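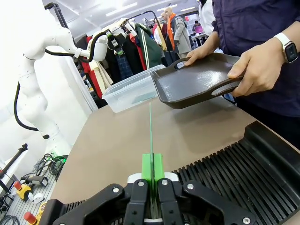 Lesezeit: 3 Minuten · 9 Antworten

Zwei Arme, ein Tablett — Baubericht aus der Gemeinschaftswerkstatt

fraesfloh
So, nach langem Mitlesen mein erster eigener Thread! Wir bauen in der Werkstatt in Prestberg seit November an einem Zweiarm-Aufbau, der am Ende Tabletts und Boxen vom Tisch nehmen und weiterreichen soll. Projektname ist Agbeko, den hat Ekua Dramani ausgesucht, und sie verrät nicht, warum. Auf dem Bild seht ihr den Blick über den einen Greifer, links steht der zweite Arm, hinten wird gerade das braune Tablett mit den ovalen Grifflöchern gehalten. Die grünen Fingerpads sind unser ganzer Stolz. Version 4, gegossen, und endlich reißt an den Ecken nichts mehr ein.
Die Steuerung läuft über ein selbst geschriebenes Ding namens Princombe, dazu später mehr, falls es jemanden interessiert. Fragen her!

kabelbaum_west
Sehr schön! Aber die Kabelführung am linken Arm macht mir Bauchweh. Die Schlaufe hängt ja in weitem Bogen außen herunter. Wenn der Arm in die Gegenrichtung schwenkt, fädelt die sich irgendwo ein, bei mir war nach so einer Aktion der Stecker hin.

fraesfloh
Jaaa, ich weiß. Die Schlaufe ist lang, damit das oberste Gelenk frei drehen kann. Kürzer hatten wir es schon, da hat es bei voller Streckung gezogen. Schleppkette finde ich an der Stelle zu schwer. Vorschläge?

kabelbaum_west
Gewebeschlauch und zwei Klettpunkte, einer am Unterarm, einer kurz vor dem Handgelenk. Dazwischen so viel Luft, dass du die Hand quer reinbekommst. Wiegt nichts.

Drondwood
Ich sehe zwei Not-Halt-Taster auf der grauen Arbeitsfläche. Sind die in Reihe oder hat jeder Arm seinen eigenen? Und sind die eigentlich festgeschraubt? Das Ding gehört festgeschraubt, da gibt es für mich keine Diskussion. Im Ernstfall haut man drauf und es rutscht weg.

fraesfloh
In Reihe, jeder Taster hält beide Arme an. Mit dem Festschrauben hast du recht, kommt auf die Liste. Die Fläche hat ja Nuten, da passen vermutlich Nutensteine.

ezekiel_t
Ezekiel Thibodeaux hier, ich mache bei Agbeko die Software. Kleine Gegenrede zu Drondwood: Ganz fest finde ich beim Einrichten unpraktisch. Wer auf der anderen Tischseite steht und ein Tablett anreicht, kommt sonst an keinen Taster heran. Ich hätte gern einen fest und einen beweglich.

Drondwood
Dann eben drei. Zwei fest, einer zum Mitnehmen. Ein Taster kostet weniger als ein Fingerbruch.

ezekiel_t
Damit kann ich leben :)

moosgruen
Mich interessieren die Pads! Welche Shore-Härte? Ich habe für meinen Greifer mit 20A angefangen, das war wie Kaugummi, der Tablettrand ist beim Anheben weggekippt. Und haltet ihr glänzende Flächen überhaupt sicher?

fraesfloh
Wir sind bei 30A gelandet, mit feinen Rillen in der Form wurde es noch mal besser. Glänzend geht, solange kein Staub drauf ist! Ekua hat eine Strichliste geführt: von 151 Griffen am Tablettrand haben 97 beim ersten Versuch gesessen. Die durchsichtige Kunststoffbox ist das größere Problem, die Tiefenkamera schaut einfach hindurch und meldet die Wand dahinter.

moosgruen
Mattes Klebeband rund um den Rand, fertig.

ezekiel_t
Das wäre mir zu sehr geschummelt, ich will, dass Princombe die Box so erkennt, wie sie ist. Wir probieren es gerade über die Kanten im Farbbild. Der geriffelte Rand hilft dabei sehr, an glatten Dosen scheitert es noch.

moosgruen
Geschummelt, pff. Das Band ist in einer Minute drauf und ihr könnt am Greifen weiterarbeiten, während du die Erkennung baust. Mach halt beides.

fraesfloh
Ich bin heimlich bei moosgruen — am Dienstag klebe ich einen Streifen drauf, wenn Ezekiel nicht hinschaut. Die Gießform für die Pads lade ich auch noch hoch, muss nur vorher die Entlüftung sauber einzeichnen. Und kabelbaum_west: Welchen Durchmesser nimmst du beim Gewebeschlauch?

kabelbaum_west
12 mm, dehnt sich bis knapp 20. Nimm den mit Längsschlitz, dann musst du keine Stecker abmachen.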